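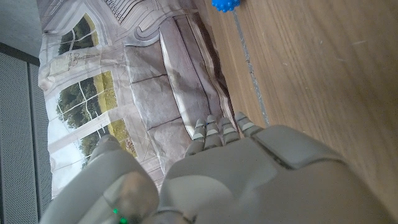
I spent most of January collecting examples for Skimar, the grasping model I have been helping with in Hornham since last fall. The target is 3,000 recordings of one arm or the other picking something up, moving it and setting it down. We are at a little over 2,000 now, and I think a fair share of those are worth less than we hoped when we made them. The reason is mostly in the wrist camera. With the fingers half curled and touching nothing, the picture is the back of the hand, a thumb too close to be sharp, and behind them a printed sofa and a row of printed windows with creases running through them. The hand is gray and so is the sofa. A person sorts that out without thinking. The model has to learn it from us, and it learns from whatever we happened to record.

The living room print went up in November. Before that every recording had a bare gray wall behind it, and the model got very good at finding anything that was not gray wall. When we moved a chair it reached for the chair. The print was a cheap way to give it a busier background, and I still think it was the right call. I would only hang more than one kind next time. We have two others rolled up, a kitchen and some bookshelves, and neither has been used for more than an afternoon.

What I do all day is simple to explain. I put on the gloves, match my hands to the robot's, start a recording, do the task, stop the recording and mark it good or bad. A recording can be as short as ten seconds. The marking takes longer than that if I'm being careful, and when I'm tired I am not careful. I went back over one batch of 800 in the second week and changed the mark on far too many of them. Most were things I had called good even though the object was set down by luck.

The rules I use for marking now are:

Good: the object was picked up on purpose, held all the way, and let go on purpose.
Bad: dropped, pushed, knocked over, or let go before it touched down.
Keep but tag: I missed the first time, noticed, and tried again in the same recording.

The third kind used to go in the bad pile. The people at Sadeghi, who built the training side, asked for them back, and they were right to. A model that has only seen clean first tries has no idea what to do after a miss. It closes on air, lifts the air, carries it across and puts it down very neatly. I watched ours do that most of one morning.

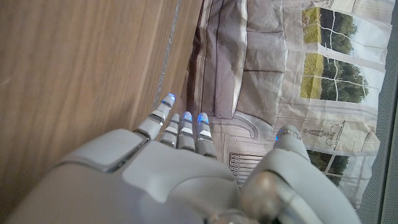
Speed matters more than I expected when I started. My early recordings are all slow at the beginning and fast at the end, the way you move when you are nervous about the grab and relieved once you have it. The model copied that too, down to the pause before closing. So I began practicing the open-hand part by itself – moving over the work with nothing held, stopping, moving on – until it looked the same at every point. A good place to practice is along the line where the wood meets the print. There is a thin bright edge to follow, and with the little blue lights on the fingertips it is easy to see how close the longest-reaching finger is getting to it. The seam is also where the model makes most of its odd choices, so we wanted a lot of approaches that pass over it and don't stop.

I should say something about the log, as it's the part I would do differently from day one. Every recording gets a line with the object, which hand was used, where the object started, where it was meant to end up, and the mark. For the first few weeks I wrote the start position in words. "Left, near the front" is no use to anybody. Left of what? Now there is a grid on a card taped by the monitor and I write a letter and a number. It took me a full day to go back through the old lines with the video open and fill them in, and there are some I had to leave blank.

Once the positions were in, we could see the holes. I am right-handed and I put things down where a right-handed person would. Whole squares in the back left had no recordings at all. The fix was dull: a script now picks the start square, and I put the object there whether I like it or not. I dislike it most for the far squares, where the arm is nearly straight and everything takes two tries. Those go in the tagged pile and the pile is growing, and I am told that's fine.

We name the batches so we can talk about them. Skirno is the current one, and it is the first where every line of the log was filled in at the time of recording. When I train on Skirno alone, the model does better than it did on everything before it put together, even though it is the smaller set. I have run that comparison 2 times and got the same answer both times. I would like to run it again with the background changed before I make much of it.

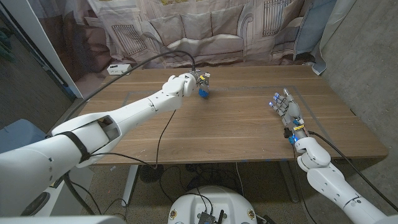
Do you throw out the old recordings once you have better ones?

We keep them all and leave most of them out of training. Storage is cheap, and the marking rules have already changed twice, so something that looks useless today may be wanted later. What I do insist on is that the old batches stay in their own folders with a note saying which rules they were marked under. Mixing them is how we lost most of December.

A few people have written to ask how many recordings they would need for something smaller, like one object and one gripper on a desk at home. I don't have a number I trust. I would start by making fifty, training on them, and watching where it fails before making any more. The failures tell you what to record next. If it only fails in one corner, record in that corner. If it fails when you turn the lamp on, record with the lamp on. I made far too many recordings before looking at a single result, and I could have had most of those afternoons back.

Next week I plan to swap in the kitchen print and go through the back left squares again, this time with the object turned a different way for each try. After that there are the soft things, which I have been putting off. A folded cloth never starts in the same shape twice and I haven't worked out what to write in the log for it. If you have a way of doing this that doesn't involve drawing a little sketch for every recording, please leave it in the comments.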